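Print this page | E-mail this page

Bununden Food Shelf: Progress Report to the Jivitz Fund
13/10/2018

The grant period opened in May and this report covers the work up to the end of last month. The grant paid for longer opening hours, a second delivery route and part of the rent on the Chuang Street storeroom.

Opening hours

We now open on two evenings as well as the three mornings we had before. The evening sessions started slowly. By August they were as busy as the mornings, mostly with people coming straight from work. Households made 2,656 visits in the period, and 1,466 of those were in the evening or on the delivery routes. We had expected the mornings to stay ahead.
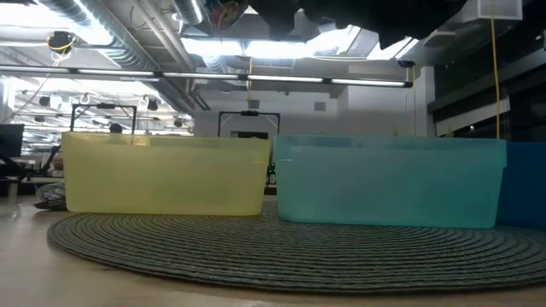 The intake form has been cut to one page. People told us the old form asked for the same address three times, and it did. We dropped the income section for repeat visits and now ask only if anything has changed. Lines at the front desk are shorter, though the first evening of the month is still slow and we have not solved that.

Delivery

The Pidska route began in June, two weeks behind plan. The van needed a new clutch and the insurance took longer than we were told. It now makes 9 stops each run, mainly senior apartments and two trailer parks with no bus service. Fuel has cost more than we budgeted. We covered the difference from general funds and are not asking to move money between lines.

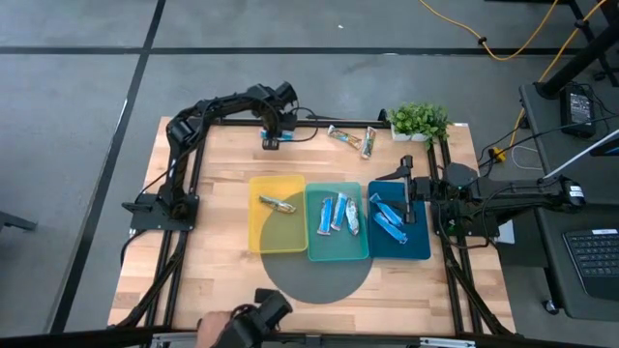

Fresh food is still the weak spot on this route. Greens do not hold up in the van on hot days, so through July and August we sent carrots, onions, potatoes and apples. A used cooler unit has been priced and will be in our next request.

Storeroom

The lease was signed in May and shelving went up the same week. Dry goods are now dated and rotated every Monday. We threw out far less cereal and rice than in the spring. The back door still leaks in heavy rain and the landlord has been told in writing.

Next period

We plan to add 13 households to the delivery list, replace the front desk computer and hold a shopper survey in English and Spanish. Spending is on track except for fuel. Full accounts will follow with the year-end report.
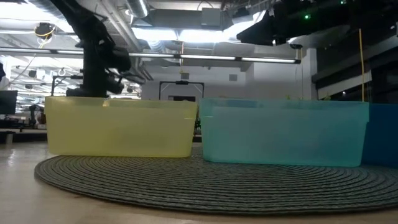

Plastic bins side by side, yellow at left.

Print | E-mail

Comments (3)

The evening hours have made a big difference for me. Could one of them stay open until 8?

Is the Pidska route taking new names now or do we wait for the next period? My mother is in the apartments by the post office.

Glad to see the form got shorter. Please keep the apples coming.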